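March 27, 2020
34 shares | 6 comments

Catering firm tries things out on screen before the arm gets near the kitchen

When the staff at Butulau were told last November that a robot arm would be joining them to lay up trays and set out tables, quite a few of them went home and worried about it, and a couple have since admitted they started looking at other jobs. The catering firm sends out almost 2000 meals a day, and laying up has always been the work that new starters do first and old hands do when their backs are bad.

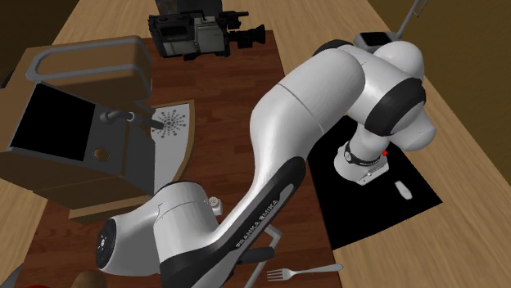 So it was a pleasant surprise, they say, to be asked to help plan the thing. The arm's jobs are being worked out in a computer model of a kitchen built by Bodix, and for an hour each week people from the laying-up line sit down with the engineers, usually with a pot of tea and whatever cake has been left over, and go through how the work is really done. Which things roll, which get knocked over, what you reach for first when you're in a rush and what you leave until the end. There was, I'm told, a very long talk about forks.

One woman with many years on the line said she had never thought of any of it as knowledge until somebody wrote it down.

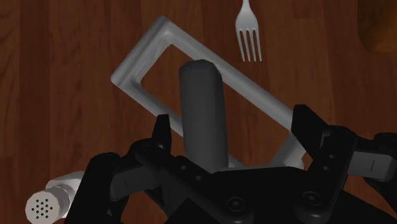

The engineers have changed a good deal on her say-so and that of her workmates. The practice table is now kept as cluttered as a real one at the end of a shift, and different hands have been tried on the arm, with the staff invited to say which they would trust around the crockery.

What it means for jobs is the question everyone asks, of course, and Butulau says all 128 people in the kitchen will keep their hours. Some will move over to cooking and packing, and those who fancy it can train to look after the arm, a course that comes with a small rise in pay. The first sign-up sheet was full by the afternoon!

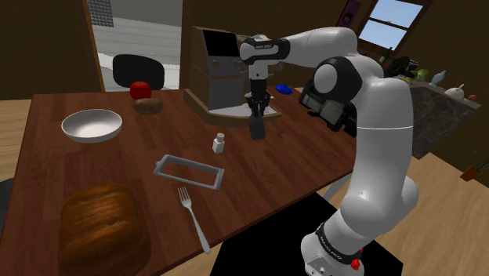
A trial in the real kitchen is planned, starting with 300 trays a day and a member of staff alongside with the power to stop everything. No start date has been set, and given how things are at the moment people seem quite content to wait.

COMMENTS

daretti_fan: My mum worked there for years and she'd have had plenty to tell them about forks.

Pottering On: Keep their hours for how long, though? I'd want that in writing.

teatray: Nice to read about a firm asking the staff first for once.

RELATED
Kikuchi bakery adds a second night shift
Daretti canteen reopens after refit
Bodix looking for trainees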